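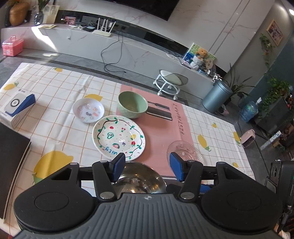

Hand-held gripper above a table set with bowls and plates.

The Millow Guidelines are a set of written rules for recording household handling tasks with hand-held grippers. They were drafted in Idanmont by a working group under Margarida Pinheiro and published on 2023-03-13. The guidelines cover work in private homes, where the recordings are later used to train robot arms. They do not apply to factory cells.

Scope
The text has 13 sections. Section 2 deals with the room, and states that furniture, cables and personal items outside the work surface may stay where they are. Tablecloths and printed runners are allowed. Section 6 deals with objects, and calls for tableware of mixed shape and material, including clear glass and polished metal. Both are listed as difficult surfaces, as one lets the background show through and the other throws back bright reflections.

Operator conduct
Both fingertips must be in the camera's view when a recording starts. Where two grippers are used at one table, each operator keeps the fingers of one tool clear of the other. A session may last no longer than 30 minutes before a break.
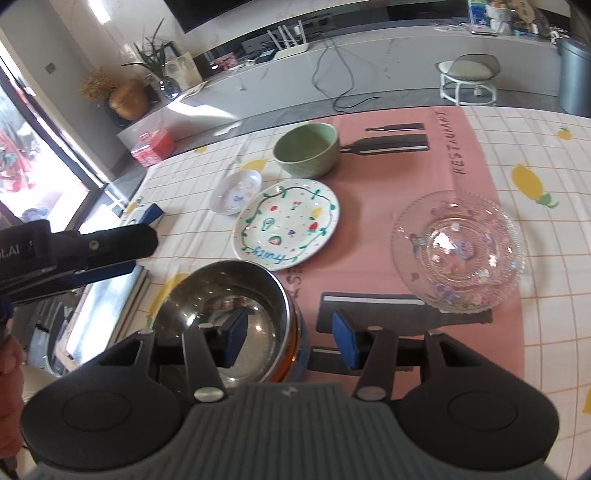 Revision
A second edition, edited at Grabowska, followed in May. It added a section on direct sunlight and moved the cleaning rules for finger pads to an appendix.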